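Krisztina Bárány has looked after the grease and oil program at the Alport crushing plant for most of her working life. She says the mistakes she sees are nearly always in the re-greasing.

"People pump until it comes out the seal," she said. "On a small bearing you've overfilled it well before that."

The plant has 319 grease points, each with its own colour tag. Electric motors get a polyurea grease. The crusher pins get a lithium complex. 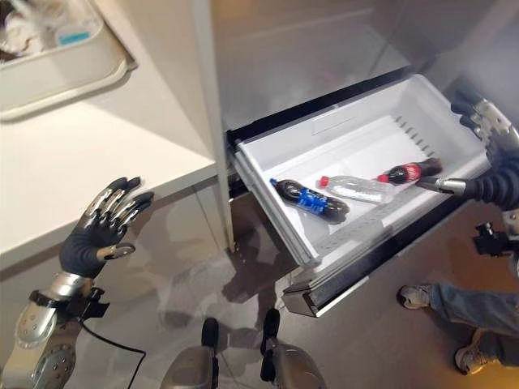

Mixing the two is her main worry. "Some thickeners don't get along. It goes soft and runs out, and then you've got a dry bearing."

When the site changed suppliers in March, her crew purged every line before filling it again. The conveyor bearings are now done every 630 hours, and she wants the interval checked against the next lot of samples.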